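Home Talk > Small Spaces and Storage > Old cookie tins, keep or toss?

marshpenny
Posted November 2025
Hello all! I've been clearing out the bedroom this weekend and I'm stuck on the tins, so I need a push in one direction or the other. I never can throw one away (my mother was the same, she had them stacked to the ceiling in the back hall). The gold one with the teal rim is the one I keep coming back to. I was thinking of it for tissues, the little drawstring sachet and all those small things that wander around the bedroom.
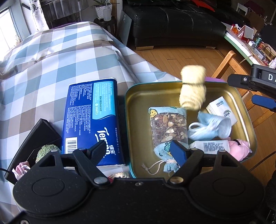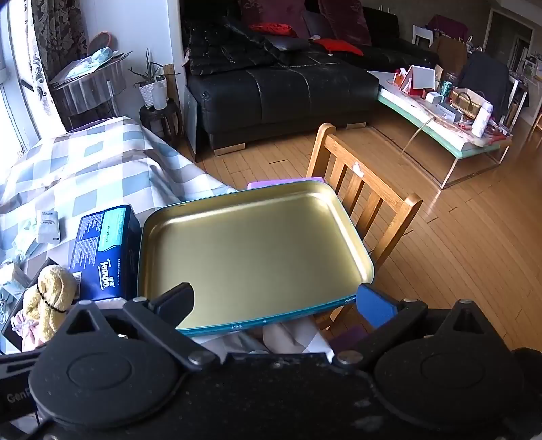

I did measure the shelf in the Cledton cabinet and there are 10 inches to play with, so it would fit fine. My worry is the smell. I'd love everything to pick up a little scent from the sachet, but I don't want to ruin it by shutting it up in metal. Does anybody keep dried plants in a tin?

oakhollow_b
Keep it! I've had sachets in an old Sanska tea tin since February and my handkerchiefs smell lovely every time I open it. Line the bottom with a bit of cotton and you'll be happy.

drawerdevil
I'm going to be the grump here. Tins are how it starts. You keep one because it's pretty, then you own 1000 little things to justify it. A plain drawer divider does the same job, and I got 2 from Siqueira that have outlasted every tin I ever had.

oakhollow_b
Oh, but a divider isn't gold inside, is it? Some of us like a bit of shine in the morning - let her have her tin.

tumbledry_tess
I half agree with drawerdevil, but for another reason. Tissues in the plastic packet are fine anywhere. Dried flowers and herbs, though, I'd hang in the closet by their cord where the air moves. Mine went musty in a lidded tin, and that was in a dry house.

marshpenny
Thank you, all of you! I think the sachet will go on a hanger, then, and the tin stays for tissues and beads. Drawerdevil, I promise to let the big square Briltusholm one go. Probably.

drawerdevil
I'll be checking back on that "probably."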